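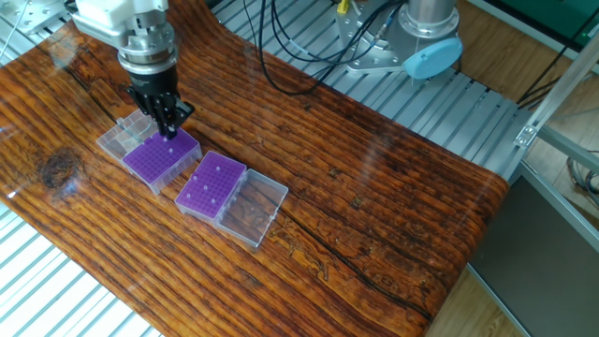
*Two purple racks in hinged clear boxes, lids open.*

# Refilling and checking hinged rack boxes

Last revised 2021-06-20. Applies to the Sakel hinged box and the older Toten box. The inserts are not interchangeable: the Toten insert is slightly narrower and rocks when loaded at one corner.

## Before you start

Wipe the bench and let it dry. Put on fresh gloves. Set out no more boxes than you can refill in 17 minutes, and leave enough room beside each one for its lid to open all the way. A lid propped against a neighboring box puts a side load on the hinge pins.

Spray bottle, 70 percent ethanol. Do not spray into the holes. Spray the wipe, then wipe the top plate in one direction.

## Checking the insert

1. Open the lid and press each corner of the insert. It should not click or lift.
2. Look across the top plate at a low angle. A bowed plate seats the middle rows higher than the outer ones.
3. Remove leftover pieces from the plate and from inside the lid.
4. Check the hinge. Discard the box if either pin is cracked.

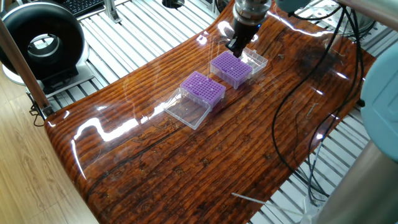

**Category: Bench setup / Racks and boxes**

Place the boxes at the same angle, with the row labels facing the same way if your boxes have them. On a glossy bench, move the lamp until the glare is off the plates. Empty holes are hard to pick out under direct light.

## Loading

Fill from the back row forward. Lower each piece straight down and stop when the collar meets the plate. Pushing past that point wedges it, and it will come out crooked. With Rikent refill stacks, line up the whole layer before releasing it; a layer set down one hole off has to be lifted and reseated by hand. 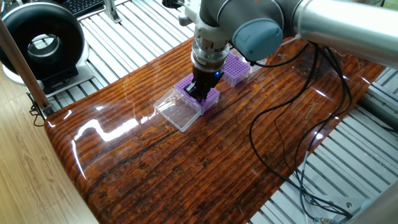
If a piece sits high, take it out and look at the hole before trying again. Burrs can be cleared with a dry swab. Do not ream the hole.

Close the lid with two fingers, one at each front corner. Write the lot number on tape on the base, never on the lid, as lids get swapped. Store full boxes flat, stacked up to four high, in the Grabner cabinet under part number 2058.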